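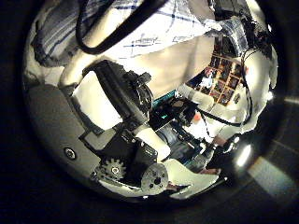 *Section 4 last revised: February*

## 4. Cloths, shelves and the shared floor

We came to the Cludow room wanting to learn how people who share one floor decide where things are put down, and we soon found ourselves writing a good deal about cloth. A checked cloth is a modest thing, but of the 313 placements in our notes, 77 were made onto cloth of one kind or another - more than we had expected when we drew up the coding sheet with our friends at Vamance. Most of our twelve participants spoke of a spread cloth as a kind of borrowed table, and they were quite fond of the idea.

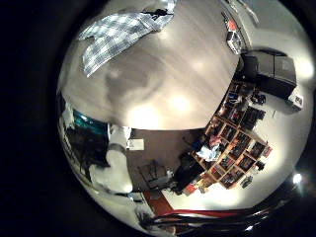 **Figure 4.** Cube bookshelf with packed compartments; plaid cloth on the wooden floor.

The shelf invites a different habit. Once the compartments fill up, things begin to settle on the floor close by, and Ayman Abou Jaoude, who coded this part of the material, gave these the friendly name of "overflow neighbors." We kept it.

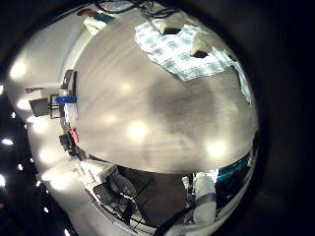
Our own interest lies in the edges of a cloth, and in whether people treat them as a real boundary. Vergara's earlier account says they do, and we are glad to agree with most of it, though we would add that the middle of a cloth isn't always filled first. The two white blocky objects on the checkered cloth sit apart from each other, with open floor stretching away beyond the fabric, and this kind of generous spacing came up often enough that we gave it a code of its own (see the Gaklow comparison in Section 5).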